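Stedodach – Bâche de protection pour remorque et abri de jardin

Accueil > Protection extérieure > Bâches > Stedodach

Disponible en stock. Expédition depuis notre dépôt de Pindisard.

Stedodach est une bâche de couverture pour les personnes qui doivent protéger du bois, une remorque ou un petit toit pendant plusieurs saisons. Nous la vendons depuis le mois de mai dans sa nouvelle version, avec les œillets renforcés et un ourlet plus large que sur l'ancienne. Les clients qui possèdent déjà l'ancien modèle peuvent utiliser les mêmes tendeurs.

Le tissu est en polyéthylène tressé, enduit sur les deux faces. Il pèse 200 g par mètre carré. Ce poids est un bon compromis pour une bâche que l'on met et que l'on enlève souvent : elle reste assez souple pour être pliée par une seule personne. Pour une installation fixe, exposée au vent toute l'année, nous conseillons plutôt la version Stedodach Ki, en 300 g, plus lourde à manipuler mais plus résistante aux frottements.

Caractéristiques

Matière : polyéthylène tressé, enduit double face
Grammage : 200 g/m² (version Ki : 300 g/m²)
Œillets : aluminium, sur les quatre côtés
Ourlet : soudé, avec corde intérieure
Coloris : vert foncé d'un côté, gris de l'autre
Livrée avec : 11 tendeurs élastiques à crochet et un sac de transport
Traitement : anti-UV

Avant la pose

Dépliez la bâche sur un sol propre et laissez-la une heure au soleil si le temps le permet. Les plis du transport se détendent et le travail devient plus facile. Vérifiez que la surface à couvrir ne présente pas de clou, de vis ou d'angle vif. Sur une pile de bois, les bûches du dessus doivent être rangées avec l'écorce vers le haut. Sur une remorque, posez un morceau de mousse ou de vieux tuyau d'arrosage sur les coins métalliques.

Regroupez aussi les tendeurs avant de commencer. Beaucoup de clients nous écrivent pour commander des crochets supplémentaires, alors que les premiers sont seulement restés dans l'herbe. Une caisse, un seau ou un panier de rangement en plastique suffit pour garder le petit matériel au même endroit, et un modèle ajouré se rince facilement au jet.
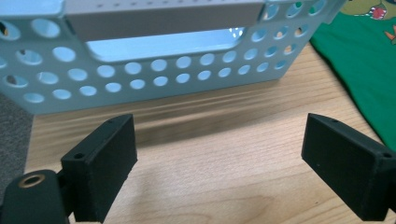

La pose pas à pas

Commencez par le côté exposé au vent. Fixez d'abord les deux coins, sans tendre complètement, puis passez au côté opposé. Quand les quatre coins sont tenus, ajoutez les tendeurs intermédiaires en alternant un côté et l'autre. La bâche doit être tendue mais il doit rester un peu d'élasticité dans chaque attache – un tendeur étiré au maximum casse à la première rafale.

Prévoyez toujours une pente. Une bâche posée à plat forme une poche d'eau et cette poche tire sur les œillets. Un simple chevron placé au milieu, dans la longueur, est suffisant pour un tas de bois. Pour le bois de chauffage, laissez les côtés ouverts afin que l'air circule.

Entretien

Lavez la bâche à l'eau froide avec une brosse douce et un peu de savon noir. N'utilisez pas de nettoyeur à haute pression, il décolle l'enduction. Laissez-la sécher entièrement avant de la plier. En cas de petite déchirure, notre ruban de réparation Cedgate se colle sur les deux faces, à condition que le tissu soit bien dégraissé.

Questions fréquentes

Puis-je couper la bâche ? Oui, mais la partie coupée n'a plus d'ourlet ni d'œillets. Il faut alors poser des œillets à pression, vendus séparément.

Est-elle imperméable ? Oui pour le tissu. L'eau peut passer par les œillets en cas de forte pluie.

Peut-on l'utiliser sur la route ? Elle peut couvrir une remorque en stationnement. Pour rouler, choisissez une bâche à la dimension exacte de votre remorque.

Avis clients

« Posée sur mon bois depuis l'automne, rien n'a bougé. Les crochets sont un peu durs au début. » – Struan Kerr

« Bonne bâche, le sac est trop juste, je n'arrive jamais à tout remettre dedans. » – Unai Marín

Conseil et commande

Notre service répond par téléphone dès 9 heures, sauf le jeudi. Pour une dimension spéciale, indiquez la longueur, la largeur et l'espacement souhaité entre les œillets.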